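Home | Courses | Student Work | Archive | Contact

How Long Do Cut Flowers Stay Fresh? A Comparison of Water Treatments
Project report, second semester
4 Apr 2023

1. Introduction

In my family we buy flowers often, and my mother always puts sugar in the water. My aunt says a little vinegar is better. I wanted to know which of them is right, so I chose this question for my project. Many flowers are thrown away early, and a longer vase life would save money for homes and small shops.

2. Method

I bought 120 tulips from Flakero, a flower shop near the school. They were all closed or almost closed on the first day. I divided them into four equal groups. The first group had only tap water. The second had water with sugar, the third had water with vinegar, and the fourth had water with Plurnow, a powder which the shop sells for this purpose.

The room was kept at the same temperature during the whole test. Every morning I looked at each flower and wrote down if it was still fresh. I counted a tulip as finished when two petals had fallen or when the stem was bent below the edge of the vase. 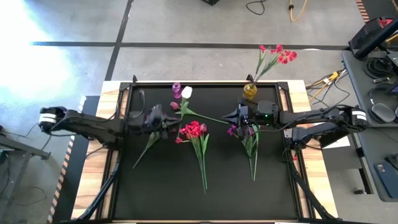

Why was the water not changed every day? Most people at home do not change it so often, and I wanted my results to be useful for them. I changed it on every third day, in all groups at the same hour.

3. Results

The tulips in plain water lasted five days on average. The sugar group lasted only four days, and its water became cloudy very soon. The vinegar group lasted six days. The powder group was the best with eight days, but two flowers in it opened badly and I cannot explain this.

After the test I also asked customers of Flakero what they use at home. I received 70 answers. The most common answer was plain water, and the second was sugar.

4. Problems

The stems were not cut at the same angle in the first hour, because I learned late that this is important. Also, one vase stood closer to the window than the others. I would like to repeat the work in August, when the room is warmer, and use roses also.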